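사무실 이전 시 케이블 및 소형 비품 정리 절차 안내

Troltari 시설지원실
적용 대상: 본관 및 Sisay 별관 입주 부서

본 안내는 부서 이전 또는 좌석 재배치를 앞둔 담당자가 케이블과 소형 비품을 분류하고 포장하는 절차를 정한 것이다. 가구와 대형 장비의 운반은 별도의 운반 지침을 따른다.

1. 사전 준비

이전 부서는 6월 말까지 부서별 비품 목록을 제출하여야 한다. 지난 정기 조사에서 본관에 등록된 케이블류는 393점이며, 이 중 125점은 사용 부서가 확인되지 않았다. 사용 부서가 불분명한 물품은 임의로 폐기하지 말고 목록의 비고란에 '미확인'으로 기재한다.

준비물은 다음과 같다.
- 라벨 용지 및 유성 펜
- 벨크로 타이(폭 12mm 이상)
- 뚜껑이 있는 운반 상자
- 분류용 플라스틱 용기

라벨 용지와 벨크로 타이는 시설지원실 131호에서 수령할 수 있다. 운반 상자는 Flodik 신청 화면에서 수량을 입력하면 이전 전일 오후 3시까지 해당 층으로 배송된다.

2. 분리 및 라벨 부착

전원을 차단한 후 케이블을 분리한다. 멀티탭에 연결된 기기는 기기 쪽 전원을 먼저 끄고, 멀티탭 스위치를 나중에 끈다. 케이블을 뽑을 때에는 반드시 플러그 몸체를 잡는다.

라벨은 양쪽 끝에서 5cm 떨어진 위치에 각각 한 장씩 부착한다. 라벨에는 부서 코드, 좌석 번호, 연결 기기명을 순서대로 적는다. 양 끝의 라벨 내용은 동일하여야 한다.

3. 분류 작업

분류는 넓고 평평한 작업대에서 실시하며, 작업대 위의 개인 물품은 미리 치운다. 엉킨 선은 한 용기에 모아 두었다가 한 가닥씩 꺼내어 푼다. 매듭이 단단한 경우 당기지 말고 느슨한 고리부터 넓혀 나간다.
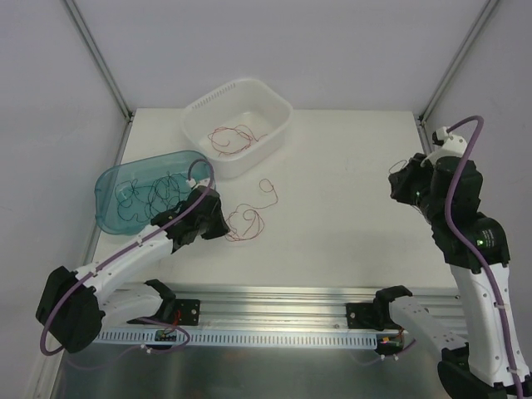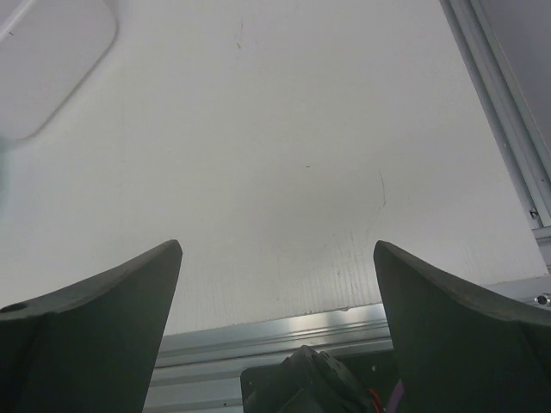 풀어낸 케이블은 전원용, 통신용, 영상용, 기타의 네 종류로 나눈다. 피복이 갈라졌거나 단자가 휘어진 것은 별도의 용기에 담고 '점검 요청' 표시를 한다. 점검 요청품은 이전 물량에 포함하지 않는다.

4. 감기와 묶기

케이블은 지름 15cm 이상의 원형으로 감는다. 팔꿈치와 손 사이에 걸어 감는 방식은 내부 도선에 비틀림을 주므로 금한다. 3m를 넘는 케이블은 두 곳, 그 이하는 한 곳을 벨크로 타이로 묶는다. 고무줄과 철끈은 사용하지 않는다.

광케이블은 위 기준과 관계없이 통신 담당자가 회수한다. 부서에서 직접 분리하거나 감지 않도록 한다.

5. 포장 및 인계

상자에는 같은 종류의 케이블만 담고, 무게가 10kg을 넘지 않도록 한다. 소형 어댑터는 연결 케이블과 함께 지퍼백에 넣는다. 상자 윗면과 옆면에 부서 코드와 종류를 기재한 뒤, 목록 사본을 상자 안쪽에 넣고 뚜껑을 닫는다.

별관으로 보내는 상자는 1층 Prunier 하역장에 오전 10시까지 인도한다. 시간을 넘긴 물량은 다음 회차로 배정된다.

6. 이전 후 확인

새 좌석에서는 라벨을 대조하며 연결하고, 모든 연결을 마친 후 전원을 넣는다. 누락된 물품은 이전 후 닷새 이내에 신고한다. 기한 내 신고되지 않은 케이블을 재구매할 때에는 점당 4,000원을 부서 소모품비에서 차감한다.

사용한 벨크로 타이와 빈 상자는 131호로 반납한다.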